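Student Robotics Project Moves Into the Kitchen

Wednesday, December 8, 2021

For the second year, the Applied Robotics course at Zerkivville Technical College has asked its students to take a two-armed robot out of the laboratory and into a household setting. Lamisi Tsikata, who teaches the course, spoke with the college newsletter during the final weeks of the term, together with Selorm Korletey, the student lead for the project known as Wakano.

The course enrolled 20 students this fall, divided into teams of five. Each team is responsible for one household task from planning through final report. Ms. Tsikata explained that the tasks are chosen for their ordinary character.

"We ask for work that any family would recognize," she said. "Our students arrive expecting to program something dramatic. They spend the term on a refrigerator door and a bottle, and they learn a great deal from it."

Mr. Korletey's team was assigned the refrigerator. The robot is guided by a student operator, and the motion of both arms is recorded for later study. According to Mr. Korletey, the team first treated the bottle as the difficult part of the assignment and the door as a formality. That opinion changed within the first week. 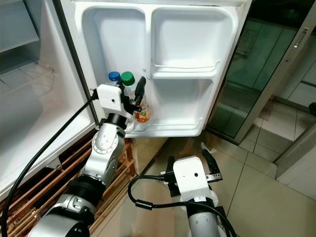
"A person reaches into a door shelf without thinking about the angle," he said. "We had to think about it constantly. If the gripper comes in too low, it meets the front of the shelf. If it comes in too high, it closes on the cap and the bottle can turn in the fingers. We decided to approach at the neck and to write that down as a rule for every operator."

The team has recorded 169 attempts to date. Each attempt is entered in a shared log with the name of the operator, the starting position of the arms and a short note on the result. Ms. Tsikata reviews the log every week and returns it with comments. She described the log as the most important document the students produce and said it counts for a larger part of the grade than the demonstration.

"A successful run with no notes is of limited use to the next team," she said. "I would prefer a failed run that has been described properly."

Asked how the operators divide their duties, Mr. Korletey said that one student controls the arms while a second watches the camera views and calls out anything the operator may have missed. The remaining members keep the log and reset the items between attempts. Roles change at the end of every session, so that each member of the team has practice in all of them.

The cameras near the grippers required a separate period of training. Mr. Korletey said that several members found those views confusing at first, as the background shifts with every movement of the wrist. 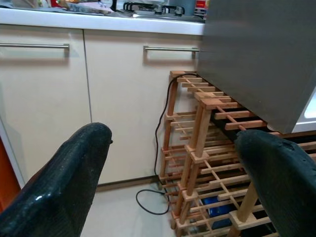
"You have to learn where the fingers are in relation to everything behind them," he said. "A cabinet handle or the edge of a rack can look much closer than it is. Our advice to new operators is to move slowly and to check the other view before closing the gripper."

Ms. Tsikata added that the kitchen also teaches students to plan for cables, narrow spaces and furniture that was never arranged with a robot in mind. Teams must submit a floor plan and a safety checklist before their first session, and both are updated whenever the robot's position changes.

The teams will present their reports to the department at the end of the term. A second course, open to students who have completed the first, begins in March and will be limited to seven places. Mr. Korletey has applied and hopes to continue with the refrigerator task, this time with items placed on the inner shelves as well as the door.

Students interested in the March course should submit the application form, with a one-page statement of interest, to Ms. Tsikata at the Dramani Building.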